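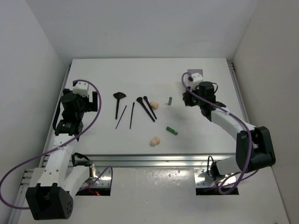 Garnora is a software package for the control of two-armed robots working at a shared table. It was written at the Bornham laboratory under Jinlong Yan and first released on Tuesday, February 2, 2021. The name refers to the whole package, although many users apply it only to the planner.

Design

The software is divided into a planner and a controller, which run as separate processes. The planner treats both arms as a single system, so that a path for one is never approved without a check against the other. Small or slender objects, such as brushes and sticks, are stored as a line with a thickness and a preferred gripping point. Plates and trays are stored as flat outlines.

The controller receives each approved path and sends joint commands to the arms. If either arm falls behind its path, both are slowed together. Cables outside the arm links are not modelled in full – the operator sets a limit on wrist rotation instead.

Testing

The standard test set, known as Skarnov, contains 1731 recorded table layouts, of which 129 are reserved for cases where objects touch or overlap. A release must produce a valid plan for at least 953 layouts before it is passed for use on hardware.

History

Version 2 replaced the original collision checker with one based on the Ríos method, and moved the settings for each arm into a single file. Support for the older file format was withdrawn the following October. A conversion tool is supplied with the package.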